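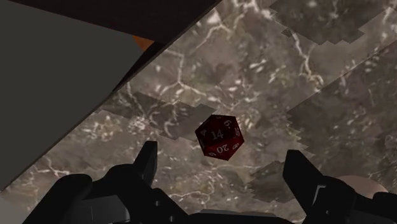
Olard's second record, Caldeira, runs 3 tracks on a 268-second average and was put together almost entirely from chance procedures. Ji-hoon Ra, who makes up the whole of Olard, assigned a chord to each number and let rolls decide the order. A red twenty-sided die with white numerals, the 14 facing out and a 20 sitting under it, has more outcomes than most pop producers have chords, and on the opening track you can hear the extra ones. The progression takes a long time to repeat. The kick is dry, tuned low, and sits slightly behind the bass for the first two minutes, then locks to it when the hi-hats enter.

The second track, "Kustent," is the single. Madalena Calado sings it in a narrow range, close to the mic, with very little reverb. Her double is panned hard left and left uncorrected, so the two takes drift by a few cents on held notes. I like it. The drop is a filtered saw stack with the low end rolled off, and it loses weight on small speakers. On headphones it holds up.

The closer is weaker. The same four-bar loop carries nearly 3 minutes before anything is added, and the bass masks the lower half of the vocal through the second verse. A cut at 200 Hz would have fixed most of it.
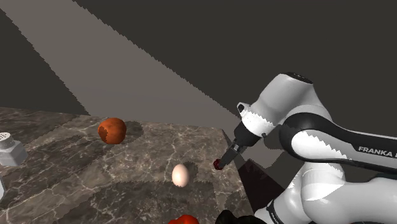 Pressing and sound

Nosix pressed 1000 copies on black vinyl. Mine is flat and centered, with light surface noise in the lead-in and none after it. The cut is quieter than the download, with more room around the snare. Sibilance on "Kustent" is controlled up to the last inch of the side, where it starts to spit. The sleeve is thin card with no inner lining, so budget for a replacement.

The download dates from June and uses a louder master. Buy the record if you have a decent cartridge. Otherwise get the single and skip the closer.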